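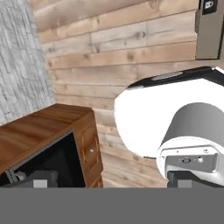 The day I learned to drive a robot arm, I spent most of it failing to close a cabinet. I'd been invited to Zerum, a small company that collects training examples for household robots, and I had pictured a warehouse full of machines clanking around. What I got was a desk, a hand controller, and a simulated room on a monitor. And I fell for that room a little! The view comes from down by the gripper, so you've got two dark gray fingers at the bottom, the arm itself filling the right side in white, and a glossy reddish-brown cabinet sitting there with its front open, nearly black inside. It has one little white knob. I would get to know that knob very well.

The job sounds easy when somebody explains it over coffee. You steer the arm through a chore, the computer records everything you do, and when you're finished you press a key to say whether the try was good. Then the room resets and you go again. Each recorded try is called a demonstration, or a demo if you've been there longer than an hour. Once there are enough demos in the pile, a learning program goes through them and tries to figure out what the arm should do given what it sees. For the cabinet chore, Zerum wanted 965 good ones. My share for the day was 30.

I got 2 before lunch.

My trouble was depth. On a flat screen I couldn't tell if the fingers were next to the cabinet or a hand's width in front of it, and I kept pinching air with enormous confidence. (I drive a stick shift. I can parallel park. None of this helped.) The operator at the next desk, who had recorded more than 200 demos that week, told me to quit staring at the fingers and watch what they covered up as they moved. When a finger starts to hide the edge of the wood, you know something about where it is. I tried it and got my third, then my fourth, and let out a small cheer that I think people heard.

What surprised me was how much they care about style. I'd assumed the fastest run would be the best one. But a person in a hurry does odd things, like swinging wide and correcting, or stopping dead in the middle to think, and the program will learn the stopping along with everything else. One of the engineers showed me an early version of the arm that had been trained on a batch from a single tired operator. It hesitated in front of every drawer, for just as long as that operator used to. So now they rotate people every half hour and they throw out anything with a long pause in it. Eleven of mine went that way, including one I was really proud of.

They do keep some of the messy ones, though. If you miss the handle, back off, and get it on the second try, that's gold, and it goes in a folder of its own. The arm is going to miss too someday, and it needs to have seen somebody recover.

The rooms get shuffled between tries as well. The cabinet turns a few degrees, the light changes, the walls swap materials. I had one with stone meeting wooden planks that I liked so much I asked if I could keep it. I could not – the shuffling is the point. A program that only ever sees one wall may decide the wall matters.

Whether any of this carries over to a real kitchen is the big argument in the building. Zerum has a second site over in Bradley with a physical arm and secondhand furniture, and the people there are polite about simulation in the way my mother is polite about frozen pie crust. Real hinges stick, they told me on the phone. Real doors sag. The simulation team's answer is that a simulated hinge can be made to stick too, and that you can reset it in a second, where the Bradley crew has to walk over and do it by hand. Both sides seemed to be enjoying themselves.

I finished my thirtieth good demo after most of the desks had gone dark. My wrist ached and I'd forgotten to eat the second half of my sandwich. Back home that night I went to put a mug away and caught myself moving in slow – no pauses, nice straight line to the handle – and then I closed the cabinet on the first try.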